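15th December — sim bench, kitchen chores again

Carried on with the table-clearing set that Dirk started. The question from upstairs remains whether an arm can tidy a kitchen table yet. My answer remains: some of it, slowly, if the table is kind.

Runs so far: 23 tries, 12 I'd call clean. Efua would call fewer of them clean, as she counts it against the arm when it lets go of a thing from a height. I've told her my flatmate does the same with plates.

What goes wrong

Same as in February. Round things roll, flat things won't be picked up, and anything with a hole in it gets grabbed through the hole. The planner also spends 20 seconds thinking before each move, like a teenager asked to do the bins.

Nazar has made the grip wait until both fingers report contact. Better on boxes, no change on fruit.

Table for the next batch

Kristof picked the objects, and I can only say he doesn't eat breakfast the way I do. Toaster on the left, then a silver tiara with black gems, a book lying flat and a citrus fruit. Phone at the far right. Start pose is fingers down, just over the toaster.

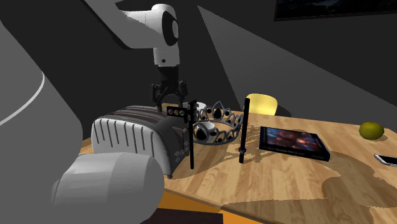

To do

Ask Floor what "cleared" means for a toaster. At home it means leaving it where it is.
Tiara: grasp on the band or on the loops? Try both, log both.
Table shadows are coming out blocky. Check the light settings before blaming the vision model (again).
Rerun overnight, 200 tries, and somebody please leave the machine switched on this time — Dirk.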